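# Kann ein Roboter schon Gemüse einkaufen? Eine Testaufgabe zum Nachbauen

Stand: 15. April 2020

Diese Anleitung beschreibt, wie man mit überschaubarem Aufwand prüft, ob ein Roboterarm einen einfachen Einkauf erledigen kann: Ware aus der Auslage nehmen, in einen Korb legen, nächstes Stück. Sie richtet sich an Werkstätten, Lehrstühle und kleine Betriebe, die bereits einen Arm mit Greifer haben und wissen wollen, was er im Laden oder in der Küche taugt. Die Steuerung selbst wird vorausgesetzt.

Die Aufgabe heißt bei uns "Costa" und stammt aus dem Projekt Ostgate. Wir verwenden sie in dieser Form seit Dezember.

## Was gebraucht wird

- ein Arm mit Greifer, besser zwei Arme
- eine Kamera am Kopf oder Stativ, eine zweite am Handgelenk
- ein Einkaufskorb aus Kunststoff mit Henkeln
- offene Kisten oder flache Schalen für die Ware
- echtes Gemüse, keine Attrappen
- ein Not-Aus, den eine zweite Person in der Hand hält
- ein Protokollblatt je Durchgang

Attrappen aus Schaumstoff sind bequem, verfälschen aber das Ergebnis. Sie sind zu leicht, geben anders nach und haben eine griffige Oberfläche. Wer damit anfängt, muss später fast alles neu einstellen. Echtes Gemüse nach jedem Testtag aussortieren. Was der Greifer berührt hat, wird nicht mehr gegessen.

## Die Ware auswählen

Die Auswahl entscheidet darüber, wie schwer die Aufgabe wird. Drei Gruppen haben sich bewährt:

1. **Runde Ware.** Kartoffeln, Zwiebeln, Äpfel. Sie rollen weg, wenn der Finger sie seitlich anstößt. Am Anfang mit wenigen Stücken in einer flachen Schale arbeiten. Ein Rand hilft dem Greifer, kleine Fehler beim Anfahren bleiben dann ohne Folgen. Für die Feinausrichtung zählt allein die Handgelenkkamera, und dort nimmt der Finger viel Platz ein. Die Kartoffeln müssen neben ihm noch erkennbar bleiben, auch wenn ihre Umrisse nicht ganz scharf sind.

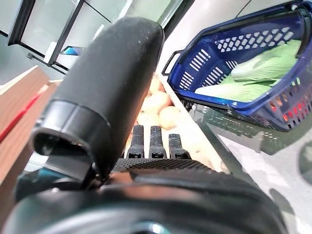 2. **Längliche und blättrige Ware.** Chinakohl, Lauch, Möhren. Hier kommt es auf die Griffstelle an. Chinakohl in der Mitte fassen, an den Blattspitzen reißt er. Möhren, die dicht nebeneinander liegen, lassen sich schlecht trennen.
3. **Schwere Ware.** Kürbisse. Erst einsetzen, wenn die beiden anderen Gruppen zuverlässig laufen, und vorher die zulässige Traglast nachlesen. Der Hersteller gibt sie meist ohne Greifer an, dessen Gewicht muss also abgezogen werden.

Eier gehören in die Auslage, aber vorerst nicht auf die Einkaufsliste. Als Hindernis sind sie nützlich: Wer mit dem Unterarm durch die Eierkiste fährt, hat die Bahnplanung noch nicht im Griff.

## Aufbau

Die Kisten gestuft und leicht schräg aufstellen, wie im Laden. Ein ebener Tisch mit sauber verteilten Stücken ist als Vorübung in Ordnung, sagt aber wenig über den Alltag. Die Kisten gegen Verrutschen sichern.

Den Korb so stellen, dass der Arm ihn von oben erreicht, ohne sich zu strecken. Steht er auf einer Glasplatte, vorher prüfen, ob die Spiegelung die Bilderkennung stört. Bei uns hat die Software mehrfach einen zweiten Korb unter dem ersten gefunden. Ein mattes Tuch unter dem Korb hat das behoben. Auch Glastüren von Kühlschränken und Kühltheken können solche Fehler auslösen -- hier hilft nur, den Suchbereich einzuschränken.

Kabel am Arm so führen, dass sie auch bei voller Drehung des Handgelenks nicht spannen. Einmal von Hand durch alle Endlagen fahren und zusehen.

## Ablauf eines Durchgangs

1. Beide Arme in Grundstellung bringen, Ausgangslage der Ware fotografieren.
2. Ein Stück benennen, zum Beispiel "Chinakohl". Keine Koordinaten vorgeben.
3. Die Hand anfahren lassen, Finger schließen, Griffkraft langsam steigern.
4. Senkrecht anheben. Erst danach seitlich zum Korb schwenken.
5. Über dem Korb anhalten und den Griff prüfen. Ein Kohlkopf, der aufrecht in der Hand steht, braucht mehr Höhe über dem Korbrand, als man beim ersten Mal einplant.
6. Absenken und öffnen. Nicht fallen lassen.
7. Ergebnis eintragen: abgelegt, verloren, beschädigt, abgebrochen.

Der zweite Arm soll in dieser Phase vom Ablageweg wegbleiben oder gezielt stützen. Beides geht, es muss nur vorher festgelegt sein. Die meisten Abbrüche entstehen, wenn beide Arme über demselben Korb arbeiten.
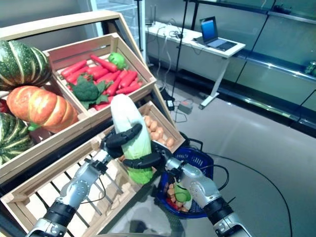
**Kann ein Roboter heute einen Wocheneinkauf ohne Hilfe erledigen?**

Unter Laborbedingungen gelingen einzelne Stücke, ein vollständiger Einkauf ohne Eingriff ist bei uns bisher die Ausnahme. Es fehlt vor allem an Tempo und am Umgang mit Unerwartetem, etwa wenn eine Möhre unter einer anderen klemmt.

## Auswertung

Im Projekt liegen jetzt 1.577 protokollierte Griffe vor. Zulmira Neves hat dafür ein Blatt entworfen, das mit 17 Feldern auskommt. Für den Anfang reichen fünf: Ware, Griffstelle, Ergebnis, Dauer, Eingriff ja oder nein.

Für jede Warengruppe mindestens 10 Durchgänge am Stück fahren, ohne dazwischen etwas zu verstellen. Wer nach jedem Fehlgriff nachregelt, bekommt Zahlen, die sich nicht vergleichen lassen. Druckstellen erst am nächsten Tag beurteilen, bei Kohl und Äpfeln werden sie oft erst dann sichtbar.

Die Protokolle legen wir in Arkby ab, unserer internen Datenablage. Eine Tabelle tut es genauso.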